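Small Storage, Design Studio 2
Project report: the one-drawer box
5 min read · 20 shares · 3 comments

Group: Sota Wada, Ishbel MacLeish, Gion Aebischer

What we wanted. A box for a desk. One drawer, a lid with a slot, nothing else. Brief from the Jurkdale workshop said "small, white, one strong color." We picked red for the drawer. Gion wanted green, lost the vote.

Started with the lid. Slot has rounded ends, drawn on paper first then on the wood. First try too close to the back, lid split when we sanded it. Second lid is the one we kept. Corners softened by hand, took most of an afternoon.

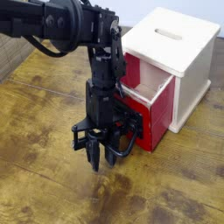 Paint was the slow part. White first, left overnight, then the drawer front. We used Cludmont gloss on the red and it shows every fingerprint. Inside of the drawer we left bare, partly taste, partly we ran out of time. Also paint inside makes the drawer thicker and it was tight allready.

Drawer fit. Big problem. Cut the sides to the drawing, forgot the paint. Stuck halfway the first time. Sanded, waxed, sanded again. Used 80 grit which was too rough, had to go over the whole side afterwards with something finer.

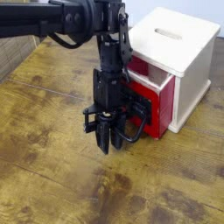

Kumiko Okabe thought we should have made the drawer first and then built the box round it, and she asked why we hadn't tested the fit before painting. Fair. We didn't have an answer except the schedule. In the next version the drawer comes first.

The base. Added late. Without a trim the box looked like it was sliding off the table, thats how Ishbel put it. So a white strip at the bottom, sticks out a little. Glued, no screws. Mitered corners are not great, filler did the rest.

What people kept asking: what is the slot for. We said notes, folded, or coins, or just somewhere to put your fingers when you lift it. Lid is fixed so the last one works ok. Notes get caught on the back of the drawer if it isn't pushed in all the way. Not solved. 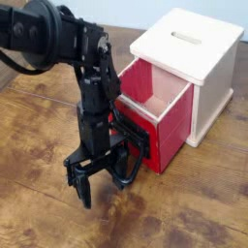
Studio Reports, p. 60

Cost. Wood was offcuts from the Shimada rack so free. Paint and glue we split between us. Forgot to keep the reciept for the wax.

Would change: thinner drawer sides, a stop so it can't be pulled right out, a proper handle or a finger notch. Keep the red. Keep the trim. 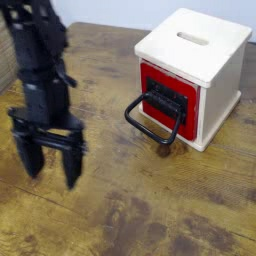

White box with red front, on the table.

Hand-in is done, second version starts in September. Drawings are in the group folder, Sota has the spare lid.

711 views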